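Read more news from Kirgate

KIRGATE, March – Dritik, the office supply shop that has spent five years selling people more pens than they need, would now like to help them find the ones they already have.

The shop's spring sorting drive, called Cladik, opens Tuesday at 9 a.m. in the Navarro building and runs through the end of the month. Residents, schools and offices are invited to bring in the contents of their desk drawers, kitchen drawers, glove compartments and old pencil cases. Everything gets tipped out, sorted by kind and put into open bins. Whatever the owner wants back goes home in order. The rest goes to classrooms in the Kirgate school district that have asked for it.

"We put out a call in January for spare pencils," said Divina Dizon, who runs the shop and will be running Cladik as well. "What we got was pencils, plus batteries, plus a fork, plus a house key that we would still like to return to somebody. People don't have a pencil drawer. They have a drawer."

A trial run last month took in 1,766 items from 11 households and one dentist's office. Of those, 535 were pens, and 286 of the pens wrote on the first try. Another few dozen came around after some scribbling on the back of an envelope. The dentist's office accounted for most of the pens and has asked that this be kept in proportion.

The method is plain enough to repeat at home. Clear the table first, all the way to the wood. Tip out one drawer at a time and resist the urge to tip out the second. Pens and markers go in one bin, colored pencils in another, and small things such as erasers and chalk get a bin of their own, or they will sink to the bottom of everybody else's. Regular pencils are sorted last because there are always more of them under something.

Bins at Cladik are pale plastic, open at the top, and small enough to carry with one hand when full. Dizon tested lidded boxes and dropped them after a day. "Put a lid on it and it's a drawer again," she said.

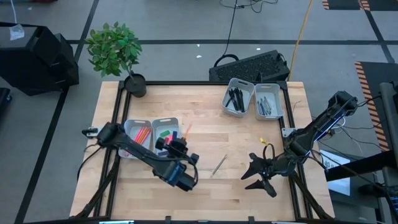
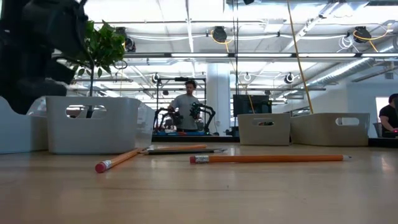

Sorting stations may be booked for 45 minutes, a length arrived at by watching how long people can look at their own belongings before they start telling stories about them. Bookings are free. Walk-ins are welcome after 2 p.m. but may have to wait behind someone with a tackle box full of highlighters.

Efren Castillo, who teaches fourth grade in Kirgate and whose classroom is on the receiving list, said he has only a few requests.

"Pencils with erasers, please, and erasers that still erase," Castillo said. "I go through a box of pencils in a week and a half. I don't know where they go. I have moved the furniture and looked. Colored pencils are great too, in any color, although I will say that we are fine for white."

Items accepted:

Pens and markers, any color, with caps where caps apply
Pencils, sharpened or not, at least as long as a finger
Colored pencils and crayons
Erasers, chalk, sharpeners
Rulers with all of their numbers

Items not accepted:

Staplers without a staple remover to go with them (this is a personal matter for Dizon and is not open to appeal)
Glue of any age
Scissors that have been used on a hedge
Pens from hotels that have since closed, unless they write

Houseplants are not part of the drive. One visitor to the trial run tried to drop off a fern, and two others asked if they could take one home. Dritik does not sort plants, though Dizon admits that she is open to conversation.

Families with children are encouraged to come on weekday afternoons, when there will be a low table and a contest for the best guess at the number of pencils in a bin. The prize is the pencils. Parents who see a problem with this prize are asked to raise it quietly.

Donated supplies will be tested, bundled and delivered to schools in the first week after the drive closes. Pens that do not write will be taken apart for recycling where possible. Dritik will post a final count in the shop window, including a separate line for forks.

To book a station, stop by the Dritik counter or call during shop hours. Please have a pen ready to write down your time. If you can't find one, the counter will lend you one, and would like it back.

Owners of the house key may claim it by describing the key ring.

Media contact: Divina Dizon, Dritik, Navarro building, Kirgate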